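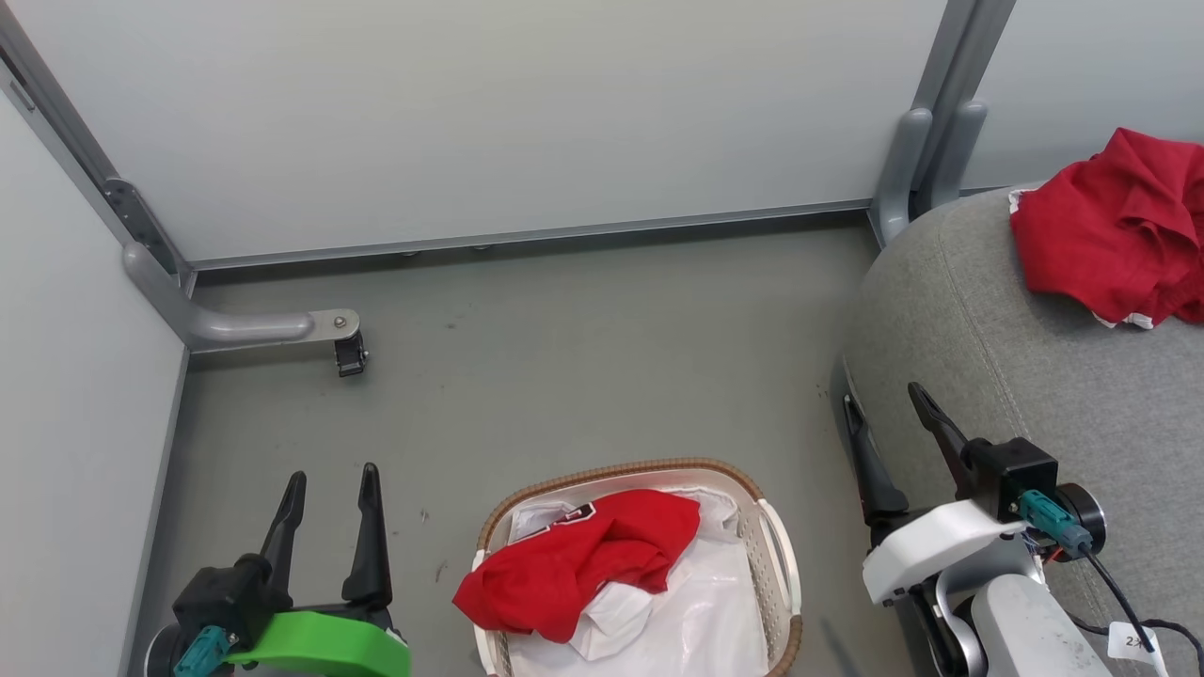

4.2 Work at the sorting cell

The second site was the Vastano linen and garment service, which collects household laundry from serviced apartments and returns it folded. Before the change, attendants gathered garments by hand from seats and floors, placed them in baskets and carried the baskets to intake. In September the operator, Dondalier, moved the gathering step to a two-armed cell and assigned the attendants to supervision. We observed 41 shifts over 8 weeks and interviewed 7 attendants, most of them twice.

The task is simple to state. A garment lying on a soft surface is grasped, lifted and released into a basket. Dondalier's planning documents treat it as one operation with a fixed duration. The attendants did not. In interviews they separated it into finding an edge, judging whether a second piece is caught under the first, and deciding where in the basket the piece should go. The second of these was the most common subject of complaint, as a mixed red and white load has to be split before washing and the cell does not report what it has picked up. 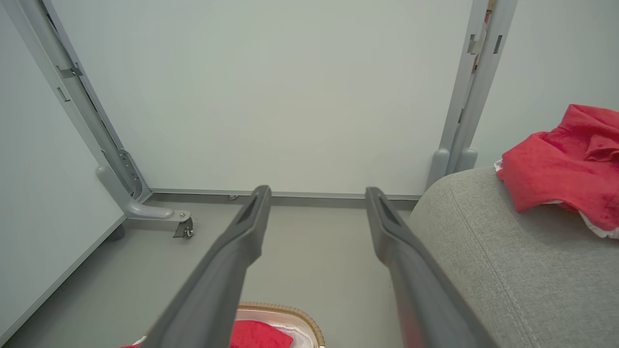
Figure 5. Wrist view of the work area, with the gripper fingers open. Red cloth lies on the upholstered surface at right with white fabric beneath it; the basket is at bottom center.

The wrist view is shown to the attendant on the left half of the supervision screen and the head view on the right. Attendants were trained to rely on the head view. In practice they used the wrist view for most decisions about layered fabric – the condition in Figure 5 – and returned to the head view to check the position of the basket. One attendant described the arrangement as "looking with your hand, but you can't feel anything." Several others made the same point in different terms. Information that had been available through touch (weight, dampness, the drag of a second layer) now had to be inferred from the screen or checked by walking to the cell.

Walking to the cell was discouraged, and each entry stopped the arms and was logged as an interruption. Müzeyyen Polat, the shift lead, kept a separate paper record in which entries were divided into those that prevented a sorting error and those that did not.

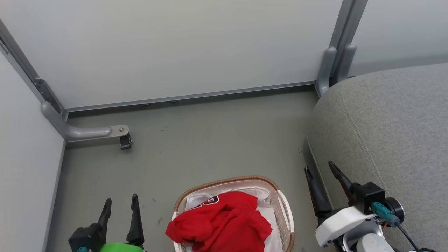

The paper record had no formal status at first. It became relevant when the interruption log was proposed as an input to the monthly performance review. Polat's categories were then added to the log as an optional field, and attendants filled it in consistently. This agrees with Gebru and Talico, the two earlier sites, where informal records also preceded a change in the official measure.

Changes in physical load were reported as positive by all interviewees. Bending and carrying fell, and two attendants with back complaints had asked for the supervision post. Changes in attention were reported less favorably. Under the manual arrangement an attendant set the pace and could talk while working. Under supervision the pace was set by the cell, and long intervals without a decision were followed by short ones in which a choice was needed at once. Rotation every 2 hours was introduced in week 5 – at the attendants' request – and we return to its effects in Section 5.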